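Path-following update released for outdoor robots

A new version of the Undanex navigation software is out this month, with changes to the way wheeled robots plan their way across open paved areas. The release was put together by Sinasach, a small software firm, and the robotics group at Rarska, where the code has been run outdoors since October.

Undanex is a set of programs that sits between a robot's sensors and its motors. It takes in camera images and wheel readings, works out where the robot is, decides where it should go next and sends speed and steering commands to the base. It doesn't include any hardware. Most of its users are university groups and small companies that already have a robot and want something to drive it.

The biggest change is in the local planner, the part that looks at the ground just ahead and picks a path over the next few metres. In the old version, the planner treated every paved surface the same way. If the route called for the robot to cross a plaza, it took the shortest line it could find, and it often changed its mind when people came near. Users complained that robots weaved from side to side on wide pavements, and that people walking nearby couldn't tell which way the robot was going to go.

The new planner can use painted lines, kerbs and the edges of lawns as guides. When it finds a long, steady edge that runs in much the same direction as the route, it settles beside it and holds a set distance. If the edge stops or bends away, the planner returns to its earlier behaviour. Users can switch the feature off, or limit it to certain parts of a map.

Expansion joints between concrete slabs gave the developers the most trouble. Early builds picked up the joints as lines and tried to follow them, and on slabs laid at an angle the robot would drift off course. The release now compares the width and brightness of each line it finds along its whole length, and drops the thin dark ones before they reach the planner.

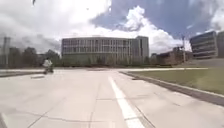

A painted line and a concrete kerb, two of the kinds of edge the new planner can use, seen by a fixed camera on an open plaza.

A second change deals with moving people and bikes. Undanex already kept a list of moving objects, but it gave all of them the same safety margin. The new version sets the margin by speed, so something coming quickly across the pavement is given more room than a person standing still. The robot slows down first and steers second. The developers say this order made for fewer sharp turns in their own runs, though they haven't yet published a full comparison.

Blurred images were another concern. Small robots shake when they roll over joints and rough ground, and a soft image can hide a low object or smear an edge. The software now gives each image a sharpness score from 0 to 100. Images that score poorly are still kept for working out position, but they aren't used to add new edges to the map. The cut-off is set in the main settings file and will need adjusting for different cameras.

There is also a new replay tool, called Vũ. It loads a recorded run and shows the camera view, the map and the planner's choices side by side, with a slider to move back and forth in time. A user can pause at any point, change a setting and see what path the planner would have picked. Until now, checking a change meant taking the robot outside again or writing a script to read the logs. Vũ runs on an ordinary laptop and doesn't need the robot to be connected.

Recordings made with the previous version will open in Vũ, but they have to be converted first. The converter comes with the release. Long recordings should be split before conversion, as the tool loads the whole file into memory.

The release notes list 7 known problems. Two affect steering. Strong shadows beside a kerb can be read as a second edge, which moves the robot further out than it should be, and faded paint may be lost in bright sun. The notes suggest lowering the top speed at sites where either of these is likely. The other problems are in the map editor and the installer, and fixes are planned for the next minor version.

Anyone upgrading will need to rebuild their maps, as the format has changed to store edges along with obstacles. Settings files from the old version can still be used, but the new features stay off until they are added by hand. The old planner has been kept as an option and will be supported for two more releases.

Sinasach said work has started on handling ramps and sloped paths, where the current software tends to misjudge distance. The group at Rarska is looking at grass, which the planner still marks as off limits everywhere. Neither piece of work has a release date.

The software, the converter and the full notes can be downloaded from the Undanex project page.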